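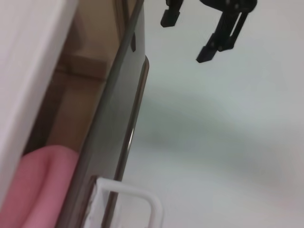 3.2 Storage and the smell of ground coriander

Print this page | E-mail this article

We were delighted by how much the whole seeds held on to. After 42 days in the cupboard, seeds from the Arnent lot still gave a bright, lemony smell the moment they were crushed, and our tasters scored them within one point of fresh seed. The ground spice told a different story - by day 37 most of its top notes had gone, leaving something closer to dry hay.
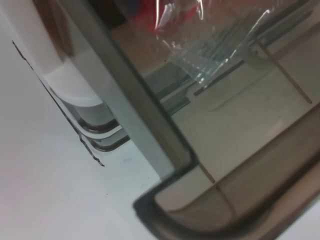

Ground coriander loses its oils through the air above it as much as through light. Cooks often keep spices in tinted plastic, and a smoky-brown container with a thick, dark rim is a familiar sort of thing in a kitchen. Tint cuts down the light, but in our June trials the fit of the lid mattered far more. Powder under a loose lid faded quickly, even in full darkness!
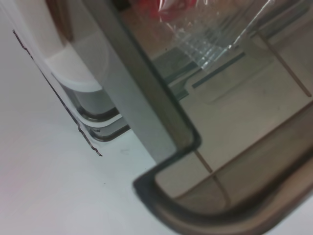
The Fornico lot behaved in much the same way, with one lovely surprise. Seeds toasted for 7 minutes before grinding began with a weaker citrus smell, yet the nutty notes that replaced them lasted to the end of the trial. Tasters liked this powder best in lentils and in a plain yoghurt chutney.

Figure 4. Materials and work surface.
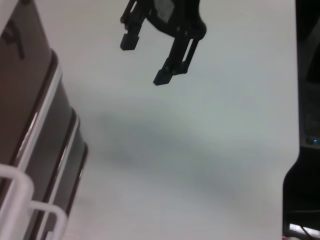 3.3 Effect of grinding size

Coarse powder kept its smell longer than fine powder in both lots - a result we had hoped for, and a very useful one for home cooks.

Print this page | E-mail this article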